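Search this site Search
Household Guidance > Care of Surfaces > Molded and Ridged Trays

Cleaning and Storing Trays with Ridges

Trays with molded ridges, steps or deep rims collect dust far more quickly than flat ones. Residents of Lirngate Court are asked to follow the guidance on this page for any tray of this type kept in the shared activity rooms. The same method is suitable for most trays used at home.

Before cleaning

Remove all loose pieces first. Balls, beads and counters should be placed in a bowl or shallow box with sides, as they will roll off a bare table. Small balls must be kept out of reach of young children at all times, including while the tray is being cleaned.

Place the tray on a steady table at a comfortable height, with enough space in front of it to lay down a cloth. A tray with a raised base should be lifted with both hands from underneath. Lifting by the rim alone may strain the joint between the rim and the base.

Dusting

Begin with a dry, soft cloth. Work from the rim toward the center, following the line of each ridge, so that dust moves down to the lowest point and can be lifted out in one pass. Pressing hard will not improve the result and tends to push grit into the corners. Dark surfaces show lint readily, and a cotton dish towel that has been washed several times sheds less than a new one.

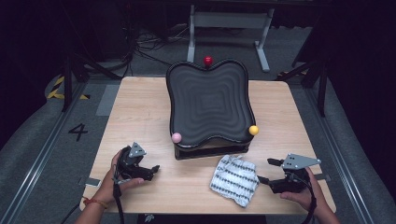
For narrow grooves the cloth may be folded to a point or wrapped over the end of a wooden spoon handle. A clean, dry pastry brush also serves well. Metal tools and stiff bristles are not to be used on the trays in Rooms 5 and 20.

Washing

Washing is seldom required more than once a month. Use lukewarm water with a few drops of mild dish soap, and wring the cloth out until it no longer drips. Trays with a separate base should never be put in a sink, as water may enter the seam and remain there. Wipe a second time with plain water – soap left in the grooves dries to a gray film – and finish with a dry towel.

Balls may be washed by hand in the same water. Allow them to dry on a folded towel before they are returned to the tray.

Wood-grain table tops

Wipe up drips as they fall. Check the underside of the tray for grit before it is slid across any table. Questions about marks or scratches should be directed to Leonilde Rebelo at the housekeeping desk.

Storage

Store trays flat, with a clean cloth laid over the top. Stacking is permitted only where a towel has been placed between each tray and the next. Cloths used for dusting should be shaken outdoors and placed in the laundry bin, and fresh ones are kept in the hall cupboard beside the Prilleck Room.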